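Home Stories Poems Archive Submit About

24 January 2026
by a Baran reader

The Last Bus to Dastik

Missed it by a minute. Maybe less. I could see the tail lights going down the hill and I ran anyway, bag banging on my hip, one shoe half off.

The board said next bus 5 a.m. Clovura station was shut, even the toilets. So – walk, or sit. I sat. Then got cold and walked.

My sister had called at supper. Come now, she said. Not tomorrow. She never says please and she didn't say it then, but there was a gap where it would of gone.

Three miles to the bridge. Dark fields, a dog somewhere. I kept thinking about May, the last time I saw Dad, and how we fought over the truck. Four hundred dollars. That's what he wanted for it and I said it wasn't worth half. He said keep your money then. I kept it.

A van pulled up past the bridge. Woman driving, radio low, crates of onions in back. Where to? Dastik, I said. The hospital. She moved her lunch off the seat and didnt ask anything else.
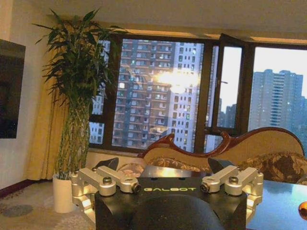 We went through Baran with every light green. She drove fast, both hands on the wheel. At the doors I held out a twenty and she shook her head, already looking at the road.

Room 204. Long hallway, wet floor, my shoes squeaking. My sister was in the chair with her coat on.

He was awake. Looked at me a good while.

"You walk here?" he said.

"Some of it."

"Should of bought the truck."

Previous story Next story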